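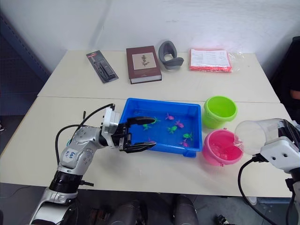 Thursday, after the open day

Home late, feet sore, not converted. Nuanchan had been after me since February to come and see the robots at Canderach, and I ran out of excuses. The flyer promised "a glimpse of the home of tomorrow." The home of tomorrow has a parking lot with 37 spaces and a sign on every one of them saying reserved.

We were put in a group with a man named Lajos Farkas, who used to fix packaging lines and has opinions on grippers. Gyu-bin Ma gave the talk. Nice kid, quick, clearly tired. He said they had collected 2,000 runs of the table tasks so far, and I asked 2,000 good ones or 2,000 total. Total, he said. I give him credit for answering.

Then the demonstration, two arms and a table. Little toy fish in a blue tray, green ones and pink ones, and next to it two small buckets, one green and one pink. The right arm had hold of a clear plastic cup and tipped it over the pink bucket, and it poured. A thin stream, right into the bucket. People clapped. I have poured a glass of water every day of my life and have yet to get a hand for it.

The left arm was out over the fish with its fingers open. I watched that one more than the pouring, to be fair to it. A fish lying flat on a tray looks to me like the harder job. Lajos said the same, only longer. He wanted to know what happens when two of them lie on top of each other, and Gyu-bin said that was "an active area." I wrote that down on my hand.

What I kept asking, and did not get told, is who this is for. Yupin Chuensuk from the front office said older people living alone. Well, I am 74 and I live alone, and what I need is somebody to get the storm windows down and argue with the insurance. She laughed and gave me a tote bag.

I will say the arm was smoother than I expected. I had pictured jerking and clanking. Nuanchan was thrilled — she elbowed me every time it moved — and wants to go again when they open the Giraldo building. Told her I'd think about it.

Coffee was bad. The lemon cookies were good and I took two for the ride. Must call about the furnace in the morning, and give Nuanchan back her umbrella, it's still in my car.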